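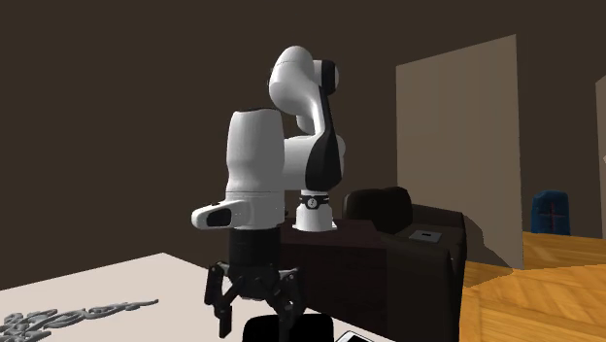
17 March 2025
Grasp planner, Trosgate sim, clutter set

Reran the clutter set with the new approach filter on. Same seeds as the February baseline, 20 rollouts per object, arm and two-finger gripper unchanged. Furniture and floor textures are randomized per room as before. The start pose is still gripper down over the table, jaws open.

Solid shapes are fine. The scrollwork piece is still the problem. Baseline got 2 successes on it, the filter gets 11. Most of the remaining failures have a fingertip going into one of the openings between the strands and catching on the way up. The planner scores those grasps high because the depth points on either side look like a clean pair of walls.

Tried approaching at the thin end only. Contact is good but the piece swings when lifted and two of the runs dropped it before the height check. Not counted as successes.

Collision mesh for this object is the convex decomposition from Kelumex. It fills in roughly a third of the gaps, so what the camera gets and what physics gets don't agree. Should have checked that in February.

To do:
- rebuild the mesh at finer resolution, rerun same seeds
- log fingertip depth at close
- leave the Litmont scorer alone until the mesh is fixed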